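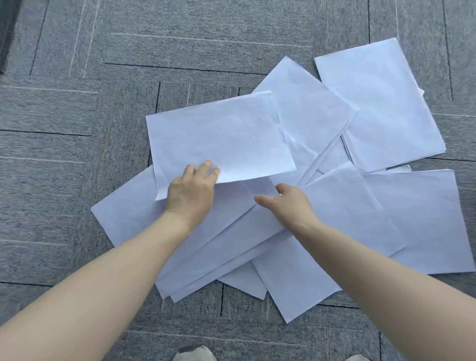 Blank sheets are sorted by hand on the floor.

The second life of office paper

For most organisations, the story of a sheet of paper ends at the printer tray or the recycling bin. It is bought by the box, stored in a cupboard, used once and taken away. The cost is modest enough to escape notice in the annual accounts, and the habit of using it is so well settled that few managers have ever been asked to defend it.

Laltmont, a housing and advice charity, began to look at the matter more closely when it prepared to move between offices. Leanne Sedgwick, its head of operations, had been asked to draw up a record of everything the charity owned. She found desks, chairs, lamps and a good number of cables with no known purpose. She also found paper in almost every room: opened packs at the backs of drawers, cover sheets pulled from the printers, and whole folders of unused forms left over from services that had closed.

"We had been buying paper while sitting on a store of it," Ms Sedgwick told this magazine. "The purchasing was done in one place and the storing was done in thirty-nine, and the two had never been compared."

The thirty-nine places were cupboards, shelves and cabinets spread over two floors. The record took until April to complete. By that time the charity had stopped placing its regular order, and it did not place another until the move was over.

What can be kept

Paper that has been left in the open does not behave like paper fresh from the wrapper. It takes up moisture from the air and gives it back as the weather changes, and over time the sheets may lose their flatness. A modern office printer picks up each sheet with a rubber roller and feeds it through a narrow path. Curled corners and soft edges are a common cause of jams, and a machine that is shared by a whole department will not be forgiven many of them.

The charity's guidance to staff therefore divides spare paper by condition. Sheets that are flat, clean and square may be returned to a printer tray, provided they are of the same size and weight as the rest. Creased sheets are kept for handwriting, for packing, or for use in the family rooms, where there is a steady demand for drawing paper. Anything torn or badly marked is recycled. Printed paper is treated separately. Where it carries personal details it is shredded, whatever its condition, and no part of it is set aside for notes.

Katherine Ñahui, who advises small charities on the running of their premises, regards this last rule as the most important. In her view, the reuse of printed sheets as scrap has caused more harm than it has ever saved. A telephone message written on the back of an old letter may travel a long way from the desk where it began, and the letter travels with it.

She is also cautious about storage. Reams should be laid flat, away from outside walls and hot pipes, and kept in their wrappers until they are needed. A half-used pack may be folded shut and weighted with a book. These are old rules, familiar to any stationer, but she has found that they are seldom passed on to new staff.

The question of demand

Sorting deals only with the paper already in the building. The larger part of the work at Laltmont has been to ask why so much was ordered in the first place. Two causes stood out. Meeting papers were being printed for every person invited, including those who had sent apologies, and several teams printed forms in bulk to guard against a fault in the machine.

Both practices have been changed. Meeting papers are now printed on request, and each team holds a small supply of blank forms which is checked when the stationery cupboard is restocked. Some members of staff continue to prefer paper for long reports, and the charity has made no attempt to dissuade them. Ms Sedgwick notes that many of the people who come for advice also wish to leave with something in their hands - a letter, an appointment slip, a list of telephone numbers - and that this is a proper use of the material.

The charity's new office has one stationery cupboard, on the ground floor beside the post room. A shelf at waist height is kept for part-used packs, and staff are asked to take from it before opening a new box.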